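The Pads Go First
How a small outfit keeps its hand-held grippers honest, mostly with a toothbrush

Renu Solanki has been servicing robot grippers for 17 years, and in all that time she says only one part has ever surprised her, and it was a washer. Everything else wears out in the order you would expect. The order begins with the pads.
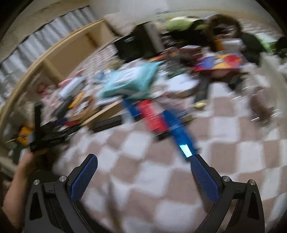
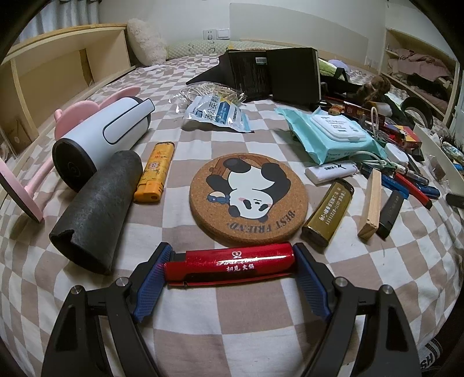 Hand-held grippers, worked by people to record how a job is done, make up most of what crosses her bench at Rumell these days. The factory arms she started on at Soliman lived behind fences and did one thing until they died of it. The hand-held ones get passed around, dropped in backpacks and pointed at whatever is lying about. Her complaint is with the variety. A jaw that closes on identical cartons all day wears in a pattern you can predict and order parts against. A jaw sent after a glossy lighter, gripped by its two ends between those blue ridged pads, has very little to hold on to, and if one pad has gone shiny the thing will squirt out sideways like a bar of soap. Operators report this as a software fault. She has a folder for such reports and has labelled it Soap.

Her service sheet runs to 6 steps and fits on one side of paper, a format she defends fiercely. Step one is to wipe the pads with a damp cloth. Step two is to do it again, properly this time. Grime settles between the ridges, and a soft toothbrush will shift it if you work along the grain. Solvents are banned. A technician at Flimora once cleaned a set with something from under the sink and sent back two pads with the texture of chewed liquorice.

Step three is the pivots, and here she slows down. She holds one jaw still, wiggles the other between finger and thumb, and looks at the ceiling while she does it, like a doctor with cold hands. If she can feel play, the pin comes out. If she can hear it, the bushing comes out too, and somebody gets a phone call.

"People oil them," she says. "They see a joint and they think of a bicycle."

Oil collects lint. Bedding is the worst for it, followed by carpet, followed by a certain mohair throw she would rather not discuss. The bushings are meant to run dry, and they will, for ages, if left alone.

Steps four and five are alignment. The jaws have to mirror each other, and the test is a strip of printer paper. Close the tips on it and pull. It should drag evenly from top to bottom. If it swings to one side, a linkage is bent or someone has put a pad on crooked. Kanyarat Luangrath, who runs the recording crews at Kivia and sends Solanki most of her trade, keeps a stack of pre-cut strips in her jacket and has been known to test units in the lift.

It was Luangrath who insisted on a proper log. The spreadsheet now has 3,676 rows, colour coded in a scheme that made sense to both of them in April. Pads account for most of the entries. Pins are a distant second. Further down is a single row that reads "jam (strawberry)".

The sixth step is to put the gripper down and leave it for the night with the jaws open. Solanki is firm on this. Pads stored squeezed together take a set, and in the morning you are back to step one, with a worse cloth. She allows a crew up to 3 spare pairs and hides the rest, on the theory that people with plenty of spares stop cleaning.

When I visited, the hiding place was a biscuit tin on top of the fridge. Luangrath has known about it for years and helps herself.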